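Open day at Varma, Gresgate

26 Jul 2021

I'd had my name down for the Varma open day since spring, and I very nearly didn't go because the forecast was awful and the bus to Gresgate only runs once an hour. So glad I did! Varma refurbish office computers in a long low building behind the Dovness road, and twice a year they let the public in for a nose about. There were two tours, morning and afternoon, with 14 of us on the morning one – mostly people who fix things at home, plus a dad with a very well-informed daughter who asked better questions than any of us.

Tea first (proper mugs, decent shortbread), and then we were handed over to Deepika Devadiga, who runs the bench side. She's been there since the place opened and talks at a terrific speed, so my notes are a mess. Sorry if I've got anything in the wrong order.

Goods in

You start at the back, where the pallets come off the lorry. Schools, council offices, a big insurance firm that was moving out – all of it arrives shrink-wrapped and gets a label before anyone so much as looks for a plug. They take up to 80 machines a day in a busy week, and September is the worst month by miles, when everyone has just bought new. I got stuck behind a trolley of keyboards here and missed the bit about wiping drives, which I'd really wanted to hear. If anyone else was on that tour, do fill me in.

The benches

This was my favourite part and I could have stayed all morning. I've only ever worked on computers on the carpet with a cereal bowl for the screws, so I was terribly jealous of the tables, all metal rails with slots between them. You can bolt things down wherever you like, Deepika said, and change it round the next week.

I spent ages looking at a desktop tower laid on its side with the inside showing. The processor socket was empty, with its little lever up, and a chip was sitting in a pocket in a grey 3D-printed plate next to the case. I do love that idea. My spare chips live in an old mint tin! I was also rather taken with the bright blue drive caddies stacked at the front. My own machine at home has its drive held in by two screws and a lot of hope, and I've dropped one of those screws into the power supply before now.
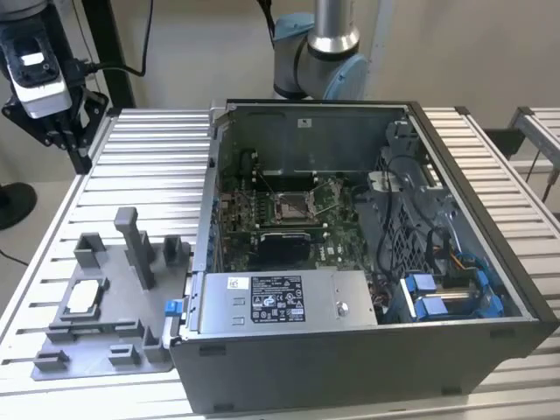
Testing and the shop

Through the double doors it gets noisy. Killian Besnard looks after testing, and he had a wall of shelves with finished machines running overnight checks. He let the girl on our tour press the button to start one, and she was thrilled. He told us memory is the usual culprit when something fails, and that a good clean of the contacts sorts out more of them than you'd think. I've made a note to try that on my brother's old PC.

You come out through the shop, of course. I was very good and bought only a Veltadeck dock and a bag of assorted case screws – sold by weight, like sweets. There was a nice little laptop I went back to look at twice, and I'm still thinking about it.

Getting there

Free to get in, but you do need to book. Parking is tight, so I'd take the bus and get off at the garden centre, then it's five minutes on foot. Wear flat shoes with closed toes or they'll keep you behind the yellow line. The afternoon tour is meant to be quieter, but the shortbread had all gone by the time I left.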